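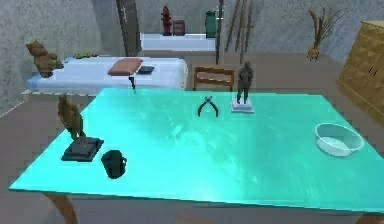 4. First use of the Kamo facial steamer

The Kamo is supplied with the water tank fitted and the mist nozzle locked in the transport position. Complete section 3 (Unpacking) before continuing. Instructions apply to model 767 only. For earlier models, refer to the Prornia service leaflet.

4.1 Filling the tank

1. Confirm that the power cord is unplugged.
2. Press the grey release tab and lift the tank straight up.
3. Unscrew the cap and fill with distilled or demineralised water to the MAX line (87 mL).
4. Refit the cap until it clicks, then seat the tank in the base.

CAUTION: Do not add essential oils, toner, micellar water or salt to the tank. Additives damage the heating element and void the warranty.

4.2 Priming

1. Place the unit on a level, heat-resistant surface, clear of curtains and towels.
2. Rotate the nozzle anticlockwise to the OPEN mark.
3. Plug in and press the power button once. The indicator flashes while the element heats.
4. When the indicator is steady, run the unit for two minutes with the nozzle facing away from you. Spitting is normal during priming.
5. Switch off, allow to cool and discard the remaining water.

4.3 Steaming

1. Cleanse the face and remove contact lenses.
2. Refill the tank as described in 4.1 and switch on.
3. Sit with the face at least 25 cm from the nozzle and the eyes closed.
4. Steam for no longer than eight minutes. The unit switches off automatically at ten.
5. Pat dry and apply moisturiser. If using the Pakitach gel mask, wait until skin colour has returned to normal.

WARNING: Steam can scald. Do not use on sunburnt or broken skin, or if you have rosacea, unless advised by your doctor or pharmacist. Keep out of reach of children.

Note: If error code E2 is displayed, the tank is empty or incorrectly seated. Unplug the unit, reseat the tank and restart. If the code persists, contact Wattanapong Distribution and quote part number 1453.

For descaling, see section 6.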